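Cooking Pearl Barley in a Student Kitchen: What We Found Out About Soaking, Water and Time

Food and Nutrition project report, second year
Gaillard College, Flokasley
Handed in April 9, 2019

Why we chose barley

When our group first sat down in January to pick a grain, most of the good ones had gone. Rice had been taken by two other groups, oats by another, and somebody had already put their name next to couscous (which, as our tutor kindly pointed out, is really a pasta). That left us with pearl barley, and I will admit there was a bit of groaning. By the end of the project all four of us were cooking it at home by choice, so I hope this report does it some justice.

Barley is cheap, it fills you up, and it keeps for ages in a jar. Pearl barley has had the outer husk and most of the bran polished off, so it cooks faster than pot barley but loses some of the fibre along the way. It does contain gluten, so it is no use to anyone with coeliac disease, and we put a note saying so on the table at both of our tastings.

What we wanted to know

Our main question was whether soaking makes enough difference to be worth the bother. Most packets say nothing about it, and the older recipe books in the Plillville library nearly all tell you to soak overnight. We also wanted to see whether people could taste the difference between barley boiled in plain water and barley toasted first in a dry pan.

How we did it

We used 100 g of barley for every batch, rinsed in a sieve until the water ran clear, and 600 ml of cold water with a pinch of salt. One batch went in dry, one was soaked for an hour and one was soaked overnight in the fridge. Each was brought to the boil and then turned down to a gentle simmer with the lid slightly open. After 20 minutes we started fishing out a few grains with a teaspoon every few minutes and biting them, which sounds more scientific on our record sheet than it felt on the day.

The barley itself came from the Galtatgate wholefood shop, all out of the same sack, so that we would not be comparing an old packet with a new one.

What happened

The dry batch took 40 minutes to go properly tender. Soaking for an hour hardly changed that. The overnight batch was ready around 10 minutes sooner and had a more even bite, with fewer grains splitting open. It also foamed less, which was a relief to whoever was on hob-wiping duty.

Toasting made more of an impression on our tasters than soaking did. They described the toasted barley as nutty, biscuity and, in one case, "like the smell of a pub at lunchtime", and most of them preferred it. It needed close watching, though, and our first attempt caught on the bottom of the pan and had to be thrown out.

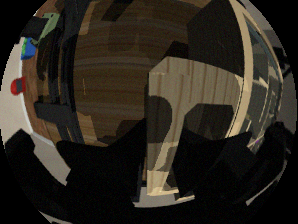 Serving the barley took more thought than we expected, as a bowl of it on its own looks rather beige and sad. We tried it warm with roasted carrots and parsley, and cold with lemon, cucumber and a little feta, and both went down well. The cold version seemed to suit the background better too. Pale grains show up nicely against dark brown wood with the grain running across it in streaks, and for the second tasting we chose a surface of that sort over the white cloth we had used at first. I had never given much thought to what a plate sits on, and now I notice it every time I eat out!

What we would change

Our tasters were nearly all from our own year, and they knew what we were testing because we had talked about little else for weeks. A fairer tasting would use people from outside the course, with the bowls marked by a plain symbol. We would also like to try pot barley, and to cook some in stock to see whether the toasted flavour still comes through.

We should have weighed the cooked barley as well. We drained every batch and wrote down how it looked, but looks are a poor guide to how much water a grain has taken up, and our notes on this ("quite fat", "fatter") were not much help when it came to writing up.

For anyone cooking at home, our advice is to soak overnight if you happen to remember and not to fret if you forget. Toast it if you have the patience, stir it the whole time, and keep any leftovers in the fridge for soup the next day.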